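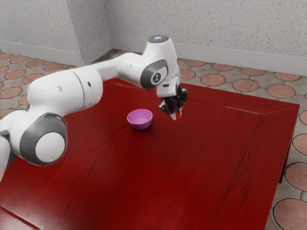

Bilta at Sorneo: Questions From Staff

Updated in March with questions from both shifts. If yours is missing, write it on the sheet by the time clock or ask Siu-fong Tsao, the packing supervisor.

What is Bilta?

Bilta is the name of the project to put a robot arm on the fruit cup line. The arm will pick up single strawberries and place them in bowls at the topping station. Lirkon is supplying the control software and the simulator. Sorneo is buying the arm itself and will own it.

Which jobs does it affect?

The topping station on the fruit cup line, both shifts. Washing, hulling, cutting, lidding and labeling stay the way they are. The salad room is not part of the project. Neither is the Ho Street building.

Is anyone being laid off?

No. The two topping positions on each shift will change, and the people who hold them now have first choice of what comes next. One position becomes station operator. The other moves to sorting or to lidding, whichever the person prefers if both are open. Pay stays the same in sorting and lidding. The operator position is one grade higher.

This covers the first year after the station starts. Sorneo has not made a commitment past that. When there is a plan for the second year it will be posted on this page before any changes are made to the schedule.

What does a station operator do?

The operator loads the berry trays, starts and stops the arm, clears bowls that come out wrong and signs the cleaning sheet. The operator also decides when to pull the station out of service. You do not need a supervisor's permission to stop it, and a stop will not be counted against you or your line.

Will I still be handling fruit?

Yes, though less of it. Operators pull soft or bruised berries before the tray goes in. Anyone who has worked topping knows how much of that happens by feel, and the arm is not being asked to judge it.

Where is the work now?

In simulation. The arm, the table, the bowl and the berry are all computer models at this stage, and the software practices there before it is tried on equipment. The practice setup is a plain one, with one arm at a red table and a pink-purple bowl. It does not look like our packing room and was never meant to. The real station will have steel counters and our usual clear bowls.
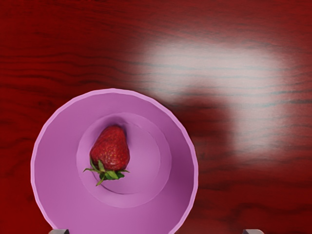

Simulator view from above: one strawberry in the bowl, fingertips at the lower edge.

Why start with one berry and one bowl?

Lirkon asked for a short task that is easy to check. A berry is either in the bowl or it isn't. More bowls, a moving belt and mixed berry sizes come later. The last full set was 447 simulated attempts. Kam-wah Chou, who is running the project on our side, has the results and will go over them with anyone who stops by the training office.

Can a simulator tell you whether real berries get bruised?

Not well enough. A computer model of a strawberry does not leak on the tray or go soft by the end of a shift. Bruising will be checked with real fruit during the floor trial, and the people who check it will be current topping staff. If they say the fruit is not fit to ship, it doesn't ship.

How fast does it have to be?

A topping position fills nearly 700 bowls on a normal shift. The arm has to match that at the reject rate we already work to before it replaces any hand topping. Until then the station runs next to the regular one and the daily numbers are planned without it.

What happens during the floor trial?

The trial station goes at the end of the line, past the hand sink. It will run for 200 hours in total, split between first and second shift. One operator trainee is assigned to it at a time. Bowls filled by the arm go on marked carts and are inspected separately.

The line will not be sped up during the trial. If you are asked to work faster to keep up with the arm, tell Siu-fong Tsao.

Is it safe to stand near it?

The trial station will have a guard with a door on the operator side. Opening the door stops the arm. There will also be a stop button on each end of the counter. Do not reach over or under the guard, including to catch a falling bowl. Only trained operators and maintenance may open the door.

Who cleans it?

The operator wipes down the gripper and counter at each break and at the end of shift. Sanitation does the full wash at night, the same as for the rest of the line. The steps for the gripper are still being written. Sanitation staff have asked for extra time on the schedule to do it, and that request is still open.

Who gets trained, and when?

Current topping staff first, then anyone on the fruit cup line by seniority. Training is on paid time, during your regular shift. The first part is in the training office with the simulator on a screen. The second part is at the station. No computer experience is needed for either one.

Sign-up is with Kam-wah Chou. Second shift can sign up at the 3:30 handover.

What if I try it and don't like it?

You can step back to a line position during the first two months with no mark on your record. Your grade goes back to what it was before.

Will the station record me?

The cameras at the station face the counter and the gripper. They record bowls, berries and the arm, and hands when they are in the work area. Recordings are used to fix errors in how the arm works. They may not be used for attendance or discipline. That is written into the agreement with Lirkon, and a copy is in the binder in the break room.

What happens if the project is canceled?

Topping stays a hand job with the same positions as now. Anyone who has finished operator training keeps the higher grade through the end of the year.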